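Open day at the Drinow workshop: two arms, one tower

Published Thursday, April 25, 2019

The robot workshop at Drinow opened its doors to the public last weekend, for the first time after the move from Lema. The hall was full already before lunch, and many families stayed until the lights went off. Most of them came for the Neron project, in which two robot arms share one table and build with coloured blocks inside a square of black tape. 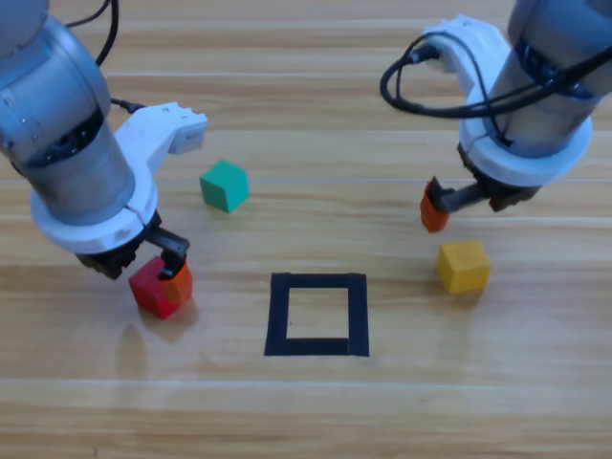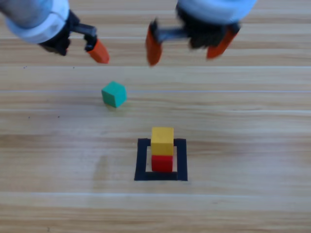 The red and the yellow block stacked in the taped square, with the green one still alone on the table.

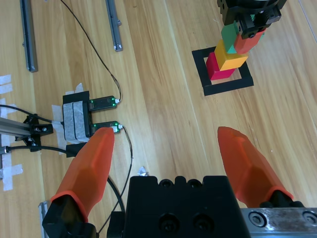 Do the two arms need a person to tell them whose turn it is?
They decide it between themselves: both arms are run by the same program, and it gives the next block to the arm which has the shorter way to it.

The demonstration was repeated every half hour and lasted 10 minutes each time. Before each round a member of the team explained in a few words what the program would do, and then the visitors could ask what they wanted. The children asked mostly if the arms can get tired. The adults wanted to know the price, and on this point the team was polite but did not give a number.

According to the team, the difficult part is the shared space. One arm alone can stack blocks quite well after a short preparation. With two arms, each must know where the other one is going, and one of them must sometimes wait. The project has recorded 2,049 practice rounds until now, and all of them were made on the same table.

In the afternoon there was also a talk about safety at work, held in the small room behind the hall. It was planned for 20 people and more wanted to come in, so the door was left open and the rest listened from the corridor. The speaker explained which kinds of work the workshop would like to try next - sorting of small parts and packing of boxes - and why these are harder than they look. The slides will be put on the workshop's page when they are translated.

The bakery Fülöp from the same street sold coffee and cheese pastry in the yard. The pastry was finished at two o'clock, the coffee lasted a bit longer.

The next open day is planned for July, again with free entry. Groups of more than 6 persons are asked to write in advance, and schools can get a separate morning visit. Children under five may come in only together with an adult, and bags must be left at the entrance. Parking in front of the hall is not possible on these days, but the bus from the railway station stops at the corner. The exact day will be announced on the notice board and on the workshop's page.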